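Stetance User Guide, Section 5: Recording and Labeling a Road-Edge Run

Reading time: 14 minutes if you do the steps as you go

By now you've got Stetance installed and the sensor check passes, so we can get to the fun part. I wrote this section for people who want to repeat our road-edge experiment (the one where a wheeled robot learns to hold its distance from the edge of a road using one forward camera and no map). I'm assuming a flat, open road with a grass verge on the left, which is what we trained on. If you have curbs everywhere and parked cars, read Section 6 first. 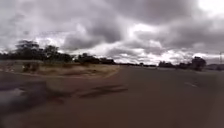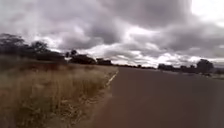

Same road, same heavy sky in all four.
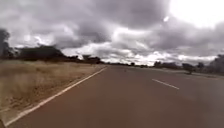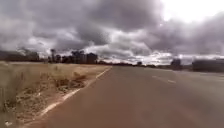
Xinyi Zhong asked me straight off why the labels ignore the painted line, when in half of our recordings it's the easiest thing to find. Her point was that a line detector would get you most of the way for a tenth of the work. My answer is that paint comes and goes. In the second picture the line is thin and fades out where the grass starts to overhang, and in the fourth it's worn and dusty in places. We want the robot to care about where the pavement stops, so that's what we label, and the paint gets its own optional layer that the network never sees during training. Xinyi is still not fully convinced, and I've put her line-only baseline in the download so you can try it yourself!

What you're making

A run is a folder of frames plus a log of steering and speed. You pick frames out of it, draw the pavement edge on each one, and Stetance turns your drawing into a target offset, meaning how far the robot should be from that edge. Our full training set has 1,287 labeled frames. You don't need that many to get something that drives. I had a wobbly but usable model at 100.

5.1 Recording

1. Get permission to use the road, and have a second person walking along with the stop button. I know everybody skips this part of a manual. Please don't.

2. Power the robot on and wait for the status light to go steady.

3. Start Solier (that's our logger) with the profile called verge_left. If you pick the default profile it'll record fine, but the steering log comes out at the wrong rate and you'll be resampling it all evening. Ask me how I know.

4. Set exposure to locked. Point the camera down the road, let it settle for a few seconds, then press Lock. With a bright gap in the clouds in the upper right, like ours, auto exposure tends to chase the bright part and the grass goes to mush.

5. Drive by hand. Keep to the left side, hold a steady distance from the edge for a bit, then drift out and come back. The drifting matters a lot! A model that has only ever seen good driving has no idea what to do once it's off course.

6. Stop the logger before you stop the robot. If you do it the other way around you get a tail of identical frames at the end of the run.

NOTE: Blur close to the camera is normal. The bottom strip of the picture smears first, and the third picture has plenty of it along the bottom edge and in the near grass. We mask off that strip in training, so don't throw frames away for it.

CAUTION: Never record the drifting part of step 5 with other traffic on the road. Wait until it's clear in both directions.

5.2 Picking frames

7. Open the run in Fawzy and click Thin. Leave the spacing at 5, which keeps every fifth frame.

8. Scroll through what's left and flag anything where the road bends or the verge does something odd. The first picture is the kind I flag: the verge curves around into a rounded corner and there's wide open pavement beyond it. Our early models were terrible in spots like that. They'd been told that the edge runs straight to the horizon, so they drew it straight to the horizon.

9. Flagged frames get copied three times in the training list. Boyang Du suggested it as a quick hack while we thought of something smarter, and we never did think of something smarter.

5.3 Drawing the edge

10. Choose the Edge tool and click along the place where the pavement ends, starting near and working away from you. Don't follow the white line. Don't follow the tall grass either, if there's bare sand or soil between the grass and the road.

11. Stop clicking when you can't tell pavement from verge anymore. You'll be tempted to keep going toward the horizon (it looks so obvious where it must go!), but guesses up there did us more harm than short labels did.

12. Where grass spills over onto the pavement, draw under it, along the edge you believe is there, and mark that stretch Hidden. Hidden stretches count for half in the loss.

13. Press Save and Next. Fawzy does autosave, but only when you change frames, so if you walk away in the middle of one you may lose it.

NOTE: Yaqin Liao and I each labeled the same batch without looking at each other's work, and the biggest disagreements were all on sandy shoulders. If there are two of you, do a small batch together before you split up the rest.

5.4 Training and a first look

14. Run the training script with the Varkmont config. On our desktop machine it takes almost 14 hours from scratch, so start it before you go home.

15. When it's done, open the replay view. You'll see your hand-driven steering in gray and the model's steering in orange. What you want is for the two to agree on the steady parts, and for orange to pull back toward the left a little sooner than you did on the drifts.

16. If orange jitters from frame to frame, check that your log rate is right (see step 3, sorry) before you go blaming the labels.

CAUTION: A good replay doesn't mean a safe robot. Replay never shows the model the results of its own mistakes. Do your first live run at walking pace with the stop button in somebody's hand.

One more thing about our result, since people write to me about it. The controller holds its distance well on straight stretches under gray skies. I can't promise you anything for low sun with long shadows, and I haven't tried it at night at all. If you do, send me your logs, I'd love to see them.

Section 6 covers curbs and parked vehicles.

Comments

Gisela Navarrete
Step 12 saved me. I was drawing around every tuft of grass and the robot drove like it was dodging them. Is there a way to mark Hidden on a whole label at once?

Yanling Jin
Gisela, hold Shift while you click the last point. It's in the shortcut list but easy to miss.

Boyang Du
For the record, I said to copy the flagged frames twice. Three was somebody else's idea.

Yaqin Liao
We tried locking exposure while facing away from the bright part of the sky and the whole run was washed out. Maybe make it clearer in step 4 that you have to be facing the way you'll drive?

Stetance User Guide, revised December 2021. Questions about this section: use the contact form. Copyright the Stetance authors. Back to top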